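**Can a machine put my washing-up away yet, or do I have to keep having children?**

Posted by Maxine Rutherford in Household > Gadgets, July 2, 2021
163 views, 3 answers

I run the kitchen side of a small after-school club. Every afternoon I end up with a mountain of plastic bowls and cups in all the colours a plastics factory can think of, and every afternoon somebody has to stack them by size and get them back in the cupboard. That somebody is me. My own two helped until they learned the word "wages".

My brother-in-law, who reads things on trains, insists that robots can do this now and that I'm a dinosaur. I said a dishwasher already is a robot and he went quiet for a bit. But a dishwasher only does the part I don't mind. The bit I hate is after, the sorting and nesting and the one bowl that won't go in the others.

So what can a person buy, or nearly buy, that would stack a tableful of mixed bowls without supervision? Budget is 2,000, which is everything in the new cooker fund. I don't need it to talk.

---

**Answer by Rawiri Kingi** (marked helpful by 52 people)

Keep the cooker fund. No, you can't buy this, and I say so as someone who spent four years fitting arms on a packing line at Vilen before I came to my senses and went into plumbing.

Factory arms are marvellous at one thing, namely the same thing. Same box, same spot, all day, and woe betide whoever moves the box two fingers to the left. Your table is the opposite of that. A tidy-up job of this sort looks dull to you and me:
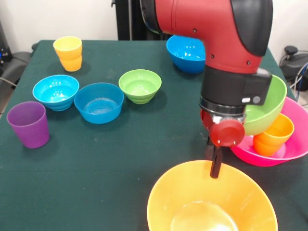

The trouble starts with the grip. A bowl has no handle. You either pinch the rim or pick it up from outside with something the size of a hand, and most arms have two stiff fingers and no feeling in them to speak of. Pinching the rim means one finger inside and one outside, and if you're a bit high you get air, and if you're a bit low you drive the thing into the table. Shiny plastic also plays merry hell with some cameras, which see a bright spot and lose the edge they were looking for.

Then there's the order. You know without thinking that the biggest goes at the bottom. A machine has to be told, or shown a great many times, and then it has to notice when somebody has already dropped a cup inside a bowl and spoiled the plan. Two cups stuck together is one object or two, depending on who you ask. I've watched a grown engineer argue with a computer about that until past teatime.

Letting go is a separate misery. When a bowl is held by one side of its rim it tips, so you have to set it down tilted and hope it settles level. You do it with a little wiggle of the wrist you've never noticed you have.

Where it stands at the moment, as far as I can make out:

- Picking up one known bowl from a known place: fine, has been for years.
- Picking up any bowl from anywhere on a clear table: often works, with a person nearby looking casual.
- Lifting a big bowl by the rim when there's another one tucked in against it: now you're into the sort of thing people spend months on.
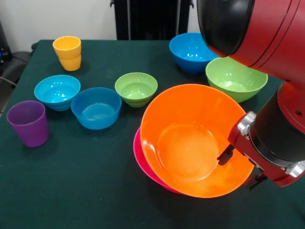

- Doing all of that, then opening your cupboard, which I'm guessing sticks: no.

If you want to spend something, buy one size of bowl. Twenty the same. Half of all automation is getting rid of the awkward item before the machine meets it, and it works just as well when the machine is you.

---

**Answer by Flynn Grimshaw**

get a Drustia, my mate has one and it does everything

> **Comment, Rawiri Kingi:** A Drustia is a vacuum cleaner, Flynn.

> **Comment, Flynn Grimshaw:** it does all the floors

---

**Answer by Matěj Matoušek**

I agree with most of Rawiri's answer, but I think he is a little gloomy. I saw an arm at an open day in May which stacked cups into other cups, and it did this well while I was there. It was slow. I ate a whole sandwich. When a cup fell over it tried to pick up the place where the cup had been, twice, very politely.

For a club kitchen slow might not matter so much, if it can work when you have gone home. What matters is who comes in when it stops, and I think this is still you, only now later in the evening and wearing a coat.

Ask again in a few years. Also please measure the bowl that does not go into the others. We had one of these and it was from a different set.

> **Comment, Maxine Rutherford:** It IS from a different set. It's from my mother-in-law. It has to stay.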